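Print this page | E-mail this page

Grippers on the benches at Skotutbridge

The Skotutbridge workshop has been trying out hand-held grippers since September. Staff on the small parts benches pick up and put down fittings with the tool, and the recordings are used to teach the arms that Malov is due to install at Mandport. So far the teams have logged 1771 picks, of which 567 were thrown out as too quick or too untidy to use.

For those taking part, the main change is to the shape of the day. Bench work stops at 2 pm and recording runs until the tea break. Hourly rates are unaffected, and time spent recording counts as bench time.

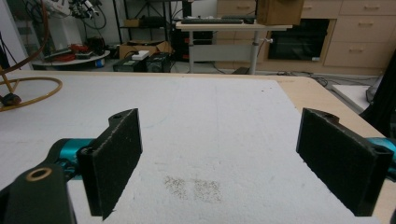 Poppy Wainwright, who looks after the rota, has asked for shorter turns with the tool after several people reported sore wrists. Turns are now 20 minutes, with a swap after each one. She would also like more names from the late shift — at present nearly all the recording is done by earlies.

The arms at Mandport will take over sorting and tray loading. Checking, packing and repairs stay with staff. Four posts will change, and the people in them have been offered training with Kristiansen on setting up and clearing faults. No dates have been agreed for the training. Anyone with questions about their own job should speak to their team leader first.

Print this page | E-mail this page

We use cookies to improve this site. By continuing to browse you accept our use of cookies.

Contact us | Copyright Skotutbridge Staff Newsletter | Back to top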